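In Defense of the Small Steamer
by Dymphna Egan

My neighbor Moushumi Kodikara owns a stove with six burners and a tower of bamboo baskets that came from her aunt, and every February she asks me, kindly, when I am going to get a proper setup. I have been thinking about my answer for years, and I may as well give it to everyone at once. I like my electric steamer. I like it so much that I have come to believe most people who love steamed buns would eat more of them if they stopped waiting for the proper setup and plugged something in.

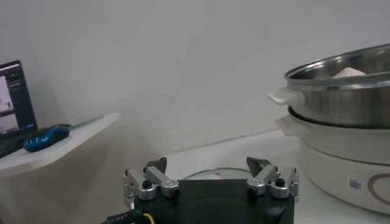 A steel steamer pot on its white electric base.

My first one lived on a shelf in the Urilville apartment, where the kitchen was so narrow that opening the oven meant stepping into the hall. I could put the steamer on any table with an outlet nearby, fill the bottom, turn the knob and go back to my book for 15 minutes. There was no big pot to drag out and no burner to fight over with whoever was making soup (there was always somebody making soup in that building, bless them).

People tell me the basket is too small, and I will grant that you can't feed a wedding from it. But a crowded basket makes sad buns, stuck at the sides and torn when you pull them apart, and a little one teaches you to leave room. I would sooner cook a second batch than squeeze in one more.
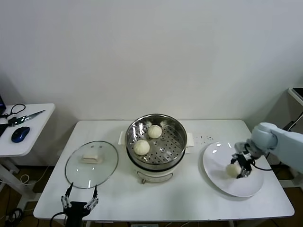
Two buns in the basket, and a third on its way over the plate.

And do give them a big plate! I feel more strongly about this than is probably reasonable. Buns heaped in a bowl steam each other into paste, while on a wide, flat plate they can sit apart and keep their skins smooth. Set the lid down somewhere flat, too, well away from your elbow. I lost a good glass one that way, and the replacement took 48 days to come. 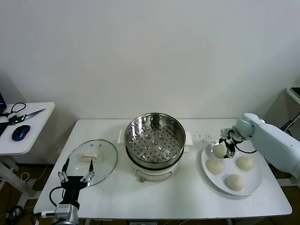

Four buns on the wide plate, with the glass lid lying flat beside the steamer.

Moushumi still says bamboo smells better, and she is right about that. I eat at her table gladly. Then I go home and plug mine in.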